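Udthorpe Household Automation Group
Minutes of the August meeting

Present: Bogumił Dudek (chair), Chepkoech Mbwambo (minutes), and members as signed in.
Started at 7.10 pm.

1. Minutes of the previous meeting

Agreed, with one correction. Under item 4 the laundry trial was said to have used bath towels. They were hand towels.

2. Matters arising

Bogumił has written to Gulex about the shop-floor visit and has had a reply. They can take a party in the morning but not in the afternoon, when the packing line changes over. Members to tell him by email if they want a place.

The question of whether to buy a second-hand arm was put off again. The quote from Pietrzak does not include the controller, and Chepkoech is to ask for a full price.

3. Talk: chores and shop work, what machines manage now

Chepkoech gave the talk. She had gone through the results members sent in over the past year and sorted them by kind of job, 106 attempts in all. A person watching would have called 70 of them done properly. The other 36 were either given up or finished by hand.

She said the total means little on its own, as the easy jobs were tried far more often. Picking up a solid thing and putting it in a box is reliable now if the thing is a sensible size and does not shine. Wiping a flat surface is fair, though corners get missed. Anything thin, soft or folded is still poor, and most of the 36 came from that group.

In answer to a question she said speed had not been scored. Hardly any of the jobs were done as fast as a person would do them. For work left running overnight this may not matter. On a shop counter it would.

4. Discussion

One member who runs a stockroom said the useful job for him would be restocking low shelves, and he did not care how long it took so long as nothing was dropped. Another said the same job in her shop would need the machine to read a date on a packet, and she would not trust it to.

Bogumił thought members were too ready to count a job as done. If someone has to set everything out beforehand and stand by the switch, the chore has been moved to a different person. Chepkoech agreed in part — she said setting out takes less time than it did, and that two arms working together had made a clear difference with larger items.

There was a longer exchange about dishwashers. Loading one was felt to be close for plates and a long way off for mixed pans. It was pointed out that the dishwasher is itself a machine doing a household chore and nobody present wanted to go back to the sink. The chair asked for this to be left there.

On cost, the general view was that no member would pay for a home machine at present prices to save the time it would save. For small firms opinion was divided. The Pesari bakery has looked into it for tray handling and has decided to wait.

5. Paper and other flat items

Taken separately from item 4 at Chepkoech's request. Sorting and stacking loose sheets is a chore in every office and most kitchens, and members have asked for it to be tried properly.

The difficulty is getting hold of one sheet when it lies flat or overlaps another. A gripper tends to push the sheet along or pick up both. A crease can help by giving an edge to hold, but then the sheet will not lie square in the pile. Using one arm to hold the paper down while the other lifts was thought the best approach so far.

Agreed: paper sorting to be scored in the same way as the other jobs, with coloured sheets so that mistakes are easy to spot. A sheet placed in the right pile but crooked to count as done. Bogumił asked for his disagreement on the last point to be noted.

The picture with this item has the two arms over four sheets in different colours, the orange one creased and lying partly over its neighbour.

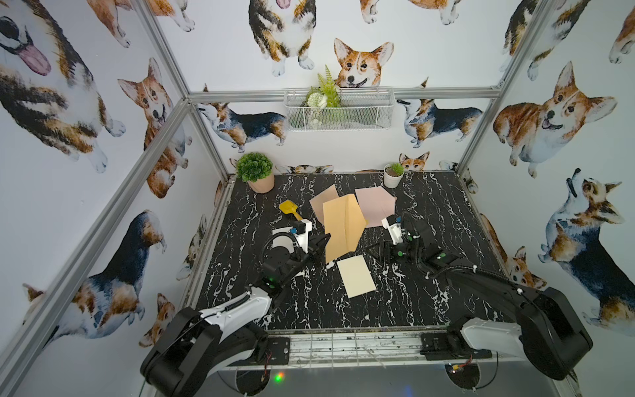

6. Any other business

The tea money is short. Members are asked to put something in the tin.

The hall heating will be off for part of next month and people may want a coat.

Chepkoech will circulate the scoring sheet before the next meeting. Comments on it to her by email.

Closed at 8.50 pm.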